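Subject: Re: [cell-upkeep] Gripper drifts after warm-up, table cell
From: Bratu
To: cell-upkeep list

Flarance wrote:
> We have a white arm working over a table, much like yours from what
> I read in the archive. Every morning it picks fine. By late morning
> it closes a little to one side of where it should, always the same
> side, and small things get pushed instead of picked. Homing the
> gripper does not help. Restarting the controller helps for a while.
> Has anyone had this, and did you change the gripper or the mount?

We had the same thing on the Lultley cell and it took us most of December to sort out. It was neither the gripper nor the mount.

First thing I would check is the table. Ours stands on bare concrete and isn't bolted down. People lean on it when they reset the objects and it creeps. We put tape on the floor at each leg and found it had moved 8 mm in one morning. The restart "fixed" it only in the sense that our startup script runs the touch-off against the table corner again. If your script does the same, that would explain what you see. Run the touch-off alone at late morning, without restarting anything, and see if the picks come good.

Second thing is the cable run. The bundle coming off the arm was tied too short at the second joint, so at full reach it pulled on the wrist. Small pull, but always the same direction. We retied it with more slack and left the rest loose on the floor behind the table until we were sure of the length. I would leave trunking until last.

Third, finger pads. Ours had done 2,990 cycles when we swapped them and one was visibly thinner than the other. We now swap both together and write the count on the cell sheet.

For checking afterward we don't use the calibration block. We lay out a mixed table with things of different height and stiffness and run the normal pick list on it. Bowls and the tray show up a sideways error quickly, flat cutlery shows up a height error.

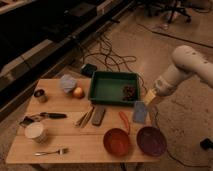 Corness asked me off list whether a mixed table like that tells you anything the block doesn't, given that the block can be measured and a bowl can't. Fair point, and if you need a number for a report then use the block. My answer was that our block sits at one place and one height, and the cell passed on it every day while it was missing picks at the far end. The mixed table takes longer but it covers the reach we work in.

The order we follow now, after any work on the arm:

1. Power down, check the wrist fasteners by hand, then with the driver.
2. Look at the cable bundle with the arm at full reach.
3. Check the table legs against the floor tape.
4. Power up, home the gripper, touch off.
5. Run the pick list at quarter speed, then at normal speed.
6. Write down every miss with the position, even if the retry worked.

Last full check was 341 picks with 6 misses, and all of the misses were at the same corner. That was the tape again – one leg had gone over the line.

Flarance, can you post which side yours drifts to, and whether the table is fixed to the floor? If it is bolted then I would go straight to the cables.

Bratu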